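Brostitz paper mill open day, notes

Posted 2023-04-03

Got back late so this is going up quick. Will tidy later, maybe.

Mill is a 2 mile walk from the station, uphill, no pavement for the last bit. Take the lane behind the chapel, not the main road, the lorries come down fast. Gates opened at 11 and there was already a queue for the tour slips. Got one for the second group. Tea urn in the old weighbridge hut, good flapjack, cash only.

Our guide was Valdir Godoy, on the machines most of his working life and now does training. Fast talker. Very good on water, which is most of what paper making is, going by him. River water in, screened, used over and over, cleaned, back to the river below the weir. The settling ponds are out the back and you can walk right round them. Herons. Smell not as bad as I was told.

Pulp hall first. Bales dropped into a big tub and stirred till it looks like porridge. Ear defenders on from here so I missed half of what was said. Something about long fibres for strength and short ones for softness, and the mix being different for every grade. Someone asked about recycled and got a long answer I couldnt hear.

Then the Pacheco machine, the old one, named after the engineer who put it in. Runs at 800 metres a minute on a good day. Hot in there. Wet sheet goes on to one huge drying cylinder and gets scraped off the other side by a blade, and that scrape is what gives tissue its tiny crinkles. Never knew that. Blade gets changed every few hours. The parent reel at the end is taller than I am.

After that, embossing. Steel roller with the pattern cut in, rubber roller under it, paper goes between. Pattern is partly looks but mostly so two plies hold together and soak up more. They had pattern books going back years on a table, could of spent an hour there. Leaves, diamonds, quilting, some truly ugly ducks.

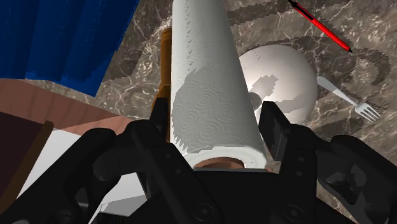

Rings and wavy lines embossed on a kitchen roll, cardboard core at the near end.

Winding and cutting was the bit the kids liked. Long logs of paper, then a round saw, chop chop chop. Cores are made on site too, strips of brown board glued in a spiral. Offcuts all go back to the tub at the start.

Skipped the Vundeo warehouse, just racking as far as I could see from teh door. Did do the Undis room, the small museum upstairs. Hand moulds, wage books, a photo of the flood with a boat in the yard. Fire in the boiler house too, 1,000 bales lost. Worth the stairs.

Shop is one trestle table. Bought notepaper.

Next open day is in May. Wear flat shoes, the floors are grating in places. Last bus down leaves before the last tour finishes, so go early or be ready to walk.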